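## Part two: setting up your Nuvley label printer

I've set up more of these than I can count (Lorna Rankin still calls me every time hers gets moved), so I've written this part the way I do it myself. The booklet in the box is fine, but it skips a couple of things that used to catch me out.

You'll need the printer, the power cord, one roll of labels and a clean dry cloth. Scissors help too, if your roll came taped shut.

### Loading the roll

1. Put the printer on a flat table, with enough room behind it for the lid to swing all the way back. Mine lived on a bookshelf for months and I had to drag it forward every time I changed a roll – don't do that.
2. Leave the power off for now. Press both side tabs and lift the lid.
3. Slide the two roll guides apart. They move together, so you only have to push one of them.
4. Drop the roll in so the labels come off the top, printed side up. If they're feeding from underneath, you'll get blanks.
5. Close the guides until they just touch the roll. Snug is good, tight is not!
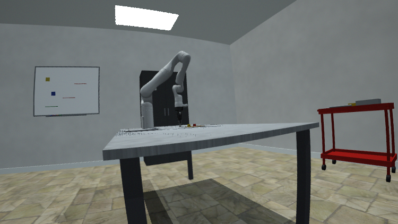 6. Pull the first label out past the front bar and peel it off. The first one has usually picked up glue from the tape anyway, and I've never had a good print on it.
7. Close the lid with both hands, one on each corner, until you hear two clicks. If you only hear one, open it and try again.

> **Caution:** The metal strip under the lid gets hot after a long run. Give it a few minutes before you change rolls, and never scrape it with a knife or a fingernail file (yes, Euan, I mean you).

### Getting the labels to line up

Now plug it in and switch it on. The light blinks amber for a bit and then goes green.

1. Hold the feed button until the light blinks twice, then let go. The printer will spit out a few labels while it works out where the gaps are. Let it finish.
2. Open the Larulen program on your computer and choose your label size from the list. Please don't type the size in by hand unless it's missing.
3. Set the print quality. I use 200 for address labels and 300 for anything with a barcode or tiny lettering on it.
4. Print one test label and hold it up next to a blank. If the text sits too high, go to Margins and bring it down a little at a time.

**Note:** If you change to a different size of label later on, do the button step again. Changing it in the program isn't enough by itself.

5. Once the test looks right, save it under a name you'll recognize. Jessie has one called "jam jars September" and I'm a bit jealous of how tidy her list is.

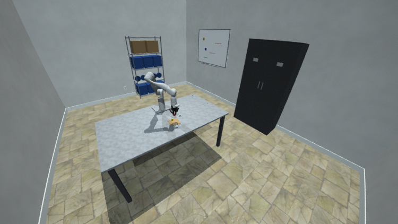

### If it stops in the middle of a job

Red light, no sound: the lid has popped up on one side. Press both corners down and tap the feed button once.

Red light and a grinding noise: switch it off at the wall and open it up. A label has most likely wrapped itself around the rubber roller. Turn the roller by hand with the gray wheel and ease the label off slowly. Any glue left behind comes away with the cloth and a drop of rubbing alcohol. Let it dry before you load up again.

Faded patches on one side usually mean the guides are too loose, so go back to step 5 of the loading section.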